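碎布箱整理教程:从一团到四摞

Trututska手作笔记,更新于21/03/2024

家里有缝纫机的人,迟早会有一箱碎布。家里没有缝纫机的人,往往也有一箱,名字叫“以后总用得上的旧衣服”。两种箱子的整理方法差不多,这篇一起讲了。

我自己的箱子来自Hinderby布料店,长67厘米,买的时候店里的说法是“足够用很多年”。从塞满的速度看,店里大概没见过我这种顾客。去年12月我想从里面找一块能补膝盖的厚布,翻到底也没翻着,最后去买了一块新的。新布剪剩下的部分,自然也进了箱子。

所以这篇教程教的是怎么把一箱已经缠在一起的布,变成找得到、拿得出、下次还塞得回去的布。剪裁和缝纫不在范围内,那是整理完以后才有脸谈的事。

要准备的东西

一块空地,桌面或者地板都行,比你觉得需要的再大一倍。剪刀。粘毛滚筒,纸要剩得多,别拿那卷只剩纸筒的来凑数。一卷美纹纸胶带和一支写得出字的笔。几个纸箱或者抽屉,旧的就好。有吸铁石的话也拿来,后面找针用。

不需要的东西:新买的收纳盒。我知道你已经打开购物网站了,先关上。没分类之前买的盒子,尺寸一定是错的。我家有一套Leinonen的布艺抽屉格,格子深得刚好放不下任何一种我有的布,现在里面住着充电线。

第一步 倒出来,先别动手叠

把整箱布倒在空地上。不要一块一块往外拿,一块一块拿的人会在拿到第三块的时候开始回忆往事。

倒出来以后,用手把布堆摊薄,摊到大部分布都能露出一个角。只要露出一个角就够了,看得见颜色,摸得到质地。这时候你会发现有些布你完全不认识,不用追究,布料在箱子里待久了会出现这种现象,学术界还没给说法。

摊的时候顺手摸一遍有没有硬东西。珠针、拉链头、脱落的扣子,都爱往布褶里钻。吸铁石隔着布拖一遍,能吸出大部分针,吸不到的是塑料珠头那一截已经断掉的,得用眼睛找。

第二步 先按厚薄分,后按颜色分

十个人里有九个一上来就按颜色分,因为好看。好看大概能维持到你下次真的要用布的那天。找布的时候,脑子里想的通常是“要一块厚的”“要一块有弹性的”,颜色排在后面。一块和裤子颜色完全一致的薄棉布,补在膝盖上,蹲一次就知道问题在哪了。

我分成4摞:

厚布。牛仔、帆布、工装料、厚斜纹。
薄布。衬衫料、床单料、里布,以及所有对着窗户能看见窗户的布。
弹力布。针织、卫衣料、T恤料、罗纹。
夹层和怪布。绗缝的、夹棉的、华夫格的、两种料拼在一起的,还有说不出名字但舍不得扔的。

最后一摞听起来像是偷懒,它也确实是。但没有这一摞,你会在一块拼接布面前站很久,久到晚饭时间。

手感拿不准的,捏起一个角,在拇指和食指之间搓一下。灰绿色的软布和旁边的迷彩布混在一堆里,看颜色都归“绿”,搓一下就未必还想把它们放在一起。绿色尤其容易骗人,橄榄绿、军绿、灰绿放进箱子里全是一个绿,拿出来谁也不配谁。
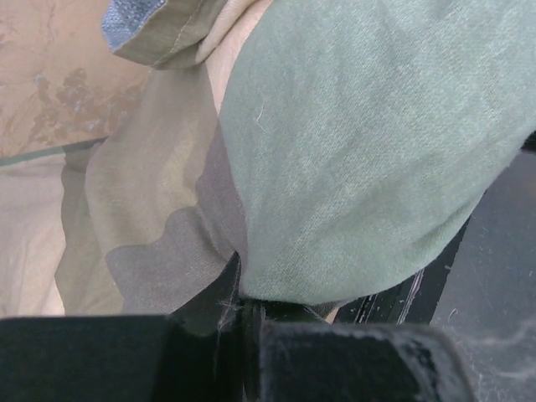
碎布多小就可以扔了?

看你做什么。做拼布的人可以留到手掌大小,只补衣服的话,比一个裤袋小的就不用留了。窄于5厘米的长条单独卷起来,可以当绑绳或者包边,卷不起来的扔掉。

回到分摞。分的时候有几种布会让你犹豫,提前说一下怎么处理。

带缝线和折边的布,比如从旧裤脚、旧衣摆上剪下来的,先别急着拆线。折边本身就是现成的收口,补口袋、做挂环都省事。把它翻过来看看缝线牢不牢,牢就原样留着。线已经松了的,拿剪刀挑断,整条抽掉,不然它会在箱子里慢慢缠住所有邻居。

上面还缀着另一块小布的布,看小布有没有用。有用就拆下来各归各摞,没用就连着。别把“拆布”变成一个独立项目,我干过这种事,一个下午拆出一小碟线头,布还是那堆布。

有污渍的布,先看位置。污渍靠边,剪掉边就行。污渍在中间,这块布就降级当擦布。降级不需要举行仪式,往擦布袋里一丢就完了。至于“洗洗也许能掉”的那些,放到一边,今天洗,洗完今天晾。过了今天还没洗的,按擦布处理。这条规矩是我给自己立的,执行率一般。

第三步 除毛

按摞除毛,别整堆除。弹力布和起绒的布最招毛,粘下来的毛又最爱往深色厚布上跑,所以顺序是先厚布,再薄布,弹力布放到最后。倒过来做也可以,就是要做两遍。

滚筒顺着一个方向推,推到头抬起来,再从起点开始。来回滚会把毛滚成小卷,小卷比散毛更难弄。单根的线头直接用手捏走,不值得浪费一张粘纸。

起球的针织布,用剪刀贴着布面平着剪,不要揪。揪下来一个球,旁边会补上来两个。

第四步 弹力布要先放平

针织布是整箱里脾气最差的。抓着一点提起来,整块布就朝那一点收过去,折出一圈放射状的褶子,放下以后边缘也不肯回到原位。所以拿针织布要用两只手,从底下托。我写这句话的时候很有底气,做的时候照样一把抓。

有包边的针织布更麻烦一点。布身是软的,包边多半比布身紧,两者的脾气不同步,一叠就拧。米白色的针织布配一条灰蓝色细边,放平的时候很斯文,随手一抓,那条边就自己找地方拐弯去了。解决方法是先管边,后管布:把包边捋直,让它贴着桌沿,再把布身往外推平,最后沿着和包边平行的方向对折。

浅色针织布还要看一眼有没有发黄。对着自然光看,灯光下什么米白都像发黄,容易冤枉好布。
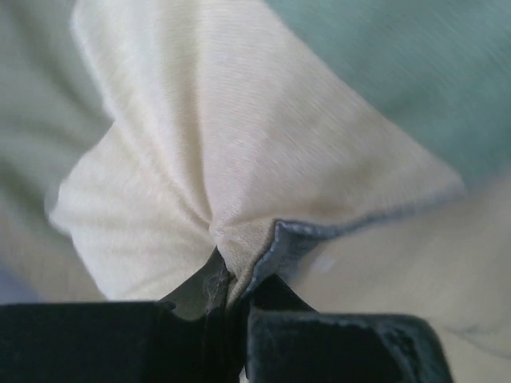
折叠与收纳

分完摞、除完毛,就可以叠了。叠法因料而异,但目标一样:每块布放进去以后,从上面看得见它是什么,抽走它的时候旁边的不会跟着出来。

厚布叠成方块,立着放。尺寸以抽屉高度为准,叠好以后比抽屉矮一指。叠得太高,关抽屉的时候最上面那层会往后翻,掉到抽屉背后,然后在那里度过若干年。太矮的问题不大,顶多显得抽屉有点谦虚。

薄布卷起来比叠好。叠出来的折痕在薄布上很难去掉,卷的只有一点弧度。卷的时候把图案或者正面朝外,末端用一小截美纹纸胶带贴住。别用橡皮筋,橡皮筋放久了会粘在布上,留下一圈棕色的纪念。

弹力布松松地对折两次,平放,不要立。立着的针织布会往下坠,几个月以后上窄下宽,像穿着它自己的裙子。叠放也别叠太高,下面的压久了,折痕会定在那里。

迷彩这种花色杂的布,叠好以后把最有代表性的一面翻到外面。否则一块布露出来的刚好全是灰褐色,你会以为自己还有一块灰褐色的布,并且开始为它制订计划。

毛边的牛仔布,毛边朝里。毛边朝外放,每次伸手进去都会带出几根线,线再带出别的线,最后又回到第一步。真的想一劳永逸,可以沿着边走一道之字线,或者用锁边液。我两样都有,毛边也都还在。

怪布那一摞怎么办

这一摞值得单独讲,因为大部分人整理到这里就累了,把剩下的团成一团塞回箱底,说一句“差不多了”。箱底那一团,就是下一个五年里翻不动箱子的原因。

绗缝布和夹棉布,关键是别压死。中间有填充物的料子,压成薄片放久了,弹回来的速度取决于它的心情。我会把它们放在最上层,只对折一次,菱形绗缝线朝外,这样也方便看清针脚有没有断。断了一两针不影响用,断了一整条的,里面的棉就会移动,越放越鼓一边。

华夫格布有凹凸,容易挂东西。拉链头、魔术贴、珠针都喜欢它。收之前再摸一遍,确定它没有捎上别的什么,然后格子面对格子面折。

两种料拼在一起的布,按厚的那一半处理。白色绗缝料中间夹一条亮黄色华夫格的那种,从一头拎起来,窄的部分会先拧成绳,绗缝的部分再往两边鼓。遇上这种,找到最宽的一端放平,从宽往窄一路捋下去,拧住的地方自然就松了。从窄的那头开始捋也能捋开,只是捋完以后宽的那头又皱了。

布和布缠在一起的时候,先停手,看清楚是谁的线钩住了谁。多数情况是一块毛边的厚布,拖着一块无辜的别的布。按住厚布,提另一块,线多半会自己滑出来。滑不出来就剪线,线头不值得你跟它讲道理。

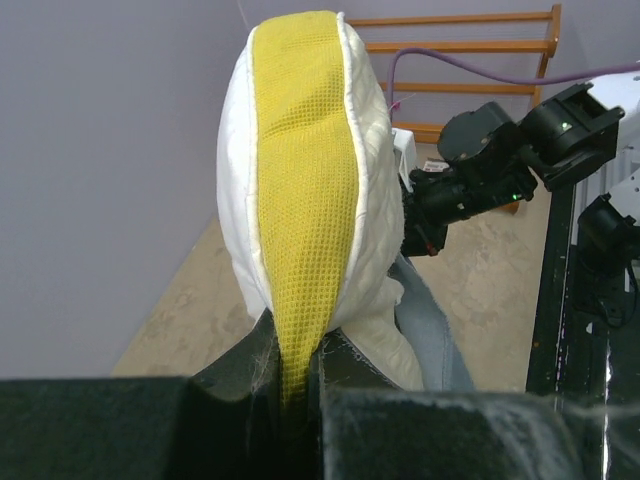
怪布全部捋平以后,再问自己一遍:这块东西我想得出一个用处吗?一个就够,隔热垫、杯垫、给椅子腿穿袜子,都算。想不出用处,但样子实在好看,允许留,上限是5块。超过5块的部分,拍个照,送人或者当填充料。我的“好看但没用”配额常年处于满员状态,每进来一块就得请出去一块,审批流程相当严格,审批人也是我。

第五步 贴标签

每一摞贴一张美纹纸胶带,写上料子的种类就够了。不要写用途。我曾经在一摞布上写过“给Jostholm的”,Jostholm是我那时候想做的一个拼布背包,版型画好了,名字取好了,布也留好了。背包没做,那摞布倒是因为这张标签谁也不敢动,占了半个抽屉。后来撕掉标签,布很快就用完了,其中一半用在了一个枕套上。

标签贴在抽屉正面,不要贴在盖子上。盖子会互换,互换以后你会对着一箱针织布找牛仔。

大小也可以写,但不必量得很细。我只记一种尺寸:能不能裁出边长16厘米的方块,因为我补裤子和做口袋基本都是这个大小。能裁出来的放前面,裁不出来的放后面。你常用什么尺寸,就按什么尺寸分,硬纸板剪一个样板放在抽屉里,比卷尺好找。

第六步 处理剩下的

整理完地上一定还有一小堆,成分是线头、碎角、半截拉链、一只不认识的袜子。

碎角剪碎以后可以填针插和门缝挡风条。填之前把硬缝边剪掉,不然针插会有一个地方死活扎不进去。

擦布剪成统一大小,放厨房或者工具箱。化纤含量高的擦布不吸水,只会把水从桌子的一边推到另一边,用来擦灰倒是合适。怎么分辨,滴一滴水上去,水珠站着不走的就是。

半截拉链看拉头还在不在。拉头在就拆下来放进扣子罐,不在就算了。

袜子请放在一个显眼的地方,等另一只。

几个常见的失误

还没分摞就开始洗。一锅洗出来,深的染浅的,毛多的把毛分给毛少的,分摞的时候所有布都长得像亲戚。先分,再洗,厚薄分开。

把布叠得太整齐。边对边、角对角,叠成店里样品那样,很好看,好看到你不愿意抽出来用,然后去买新的。叠到七分整齐就可以停了。

用真空袋。真空袋适合棉被,碎布抽了真空以后会变成一块带棱角的砖,颜色和料子都分不清,要找什么还得把砖拆开。

一次整理所有的布。如果箱子不止一个,一天只开一个。两箱一起倒出来,中途总要有人想吃饭、有人想走路过去,布堆就会被推到墙边,墙边的布堆有很强的留居意愿。

以后怎么保持

每次用完布,剩下的当场决定去处:归摞、擦布、扔。剪刀还在手里的时候决定最快,放下剪刀去倒杯水,回来它就已经在箱子里了。

抽屉满了就不再进。这一条写在抽屉内侧,打开就能看见。我写的那张字迹已经有点淡了,主要是抽屉关不严,一直晒着。

补充一点关于樟脑丸和防虫的:棉、麻、牛仔不太需要,羊毛和含毛的料子才需要。防虫片别直接压在布上,用一小块薄布包着放角落,尤其是浅色布旁边。我用的是雪松木片,味道淡了就拿砂纸磨两下。磨下来的木屑记得在抽屉外面磨。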